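Utesora Controller – Bench Gallery

Board and wiring, Stusmont workshop
Tuesday, August 24, 2021
Page by Ankica Shehu

The Utesora controller is a single board with a separate power and ground harness. This page covers the bench stage, before the unit goes into its housing. Schematics and the parts list are on the project page.

Harnesses are cut and crimped by Dinesh Gounder in batches of 14. Each wire is checked for continuity end to end, then pulled by hand at every crimp. Ring terminals go under screws and are torqued last. Plugs are seated first, while there is still slack to work with.

Boards stay on their metal plates from test through final fit. The plate keeps the underside clear of the bench and gives something to hold other than the board edge. Revision 26 moved two mounting holes, so older plates do not fit. Check the number before swapping.

Divya Rai has asked for wire lengths. They are in the harness drawing, sheet 15 – the earlier sheet is out of date and should be thrown away.

Bench stage

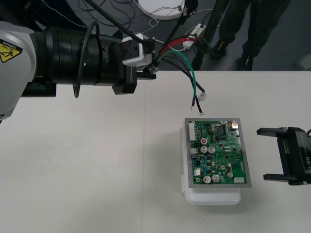 Harness and board. Red, green and two black wires, with ring terminals on the green and one black. Board on its gray plate over a white plastic tray, tall white header along the left edge.

Housing and final fit will be added in November. Corrections to Aravind Bangera.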